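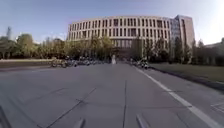

Why do cities bother planting trees? A tree can't answer e-mail or fix a pothole, and it drops leaves on everybody's shoes. It does have one excellent trick, though, and that is shade. Look at the wide, pale road leading to the big beige building. If you had to walk there on a sunny day, you would probably drift toward the trees on the left. So would your dog, who has never read an explainer in its life.

Shade works in a simple way. Sunlight hits pavement and warms it up, and the pavement then passes that heat along to your feet, your bike tires and your dropped ice cream. Leaves get in the way of the light before it lands.

Trees also sweat, sort of. They drink water through their roots and let it out through tiny holes in their leaves. As the water turns to vapor, it takes heat with it. Your skin does the same thing, with more complaining.

Try it: put 2 ice cubes on 2 saucers. Leave one saucer in the sun and one under a tree. Check them every 3 minutes and write down which cube gives up first. You may eat neither.

Print this page | E-mail this page

Home | Weather | Plants | Cities | Ask Us

More to read
Why Is the Sky Blue?
Do Worms Sleep?
How Old Is That Tree?
What Roots Do All Day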